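로봇 조작 실습 3주차 강의 노트
작성일 19/05/2025

이번 실습의 과제는 블록을 집어 페그보드의 봉에 끼우는 것이다. 지난 시간에 만든 Lobo 제어 프로그램을 그대로 쓰되, 목표 좌표 파일은 새 것으로 바꾼다. 파일은 Turnbridge 실습 서버의 3주차 폴더에 있다.

1. 작업 공간과 좌표계
보드에는 봉이 3개 서 있다. 봉에 끼울 수 있는 것은 구멍이 뚫린 블록뿐이므로 대상 목록을 만들 때 구멍 유무를 먼저 기록한다. 색만으로 대상을 고르는 코드는 감점한다. 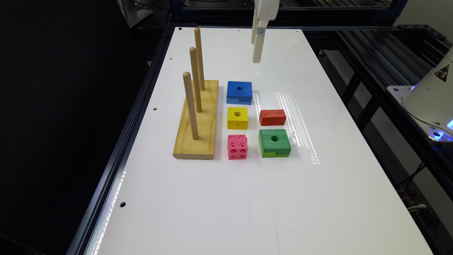 좌표 원점은 조별로 다르게 잡아도 된다. 다만 보고서 첫 장에 원점 위치와 축 방향을 그림으로 표시해야 한다. z축은 상판에서 위쪽을 양의 방향으로 통일한다. 봉의 위치는 끝과 밑동에서 각각 측정한다. 봉이 기울어 있으면 두 값이 달라지며, 삽입을 시작할 때는 끝 좌표를 쓴다.

2. 접근과 파지
접근 높이는 블록 윗면에서 108 mm로 둔다. 이 높이에서 손목 카메라로 구멍 중심을 찾고, 수평 오차가 2 mm 이하가 될 때까지 보정한 뒤 수직으로 내려간다. 하강 중에는 손목을 회전시키지 않는다. 손가락이 옆 블록에 닿을 것 같으면 하강 전에 파지 방향을 90도 돌려 다시 계획한다. 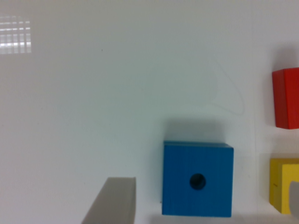
구멍 검출은 윗면 영역을 먼저 잘라낸 다음 그 안에서만 수행한다. 상판 전체에 원 검출을 돌리면 조명 반사나 작은 얼룩이 후보로 잡히는 경우가 많다. 그림자 경계를 블록 모서리로 잘못 읽는 조도 매년 나온다. 이진화 임계값은 조별로 정하고 근거를 적는다.

3. 기록과 제출
같은 블록으로 10회 반복하고 회차마다 파지 성공 여부, 삽입 성공 여부, 최종 수평 오차를 적는다. 실패한 회차도 지우지 말 것. 비상정지를 눌렀다면 그 회차에 표시하고 로그를 첨부한다.

보고서는 조당 한 부, PDF로 제출한다. Indton 양식의 표를 그대로 사용한다. 우수 조는 7월 Prestbridge 발표회에서 시연하며, 시연 과제는 이번 것과 같고 블록 배치만 당일에 바뀐다.

다음 시간 준비: 교재의 힘 제어 부분을 읽고, 삽입 중 봉에 걸렸을 때의 처리 순서를 순서도로 그려 올 것.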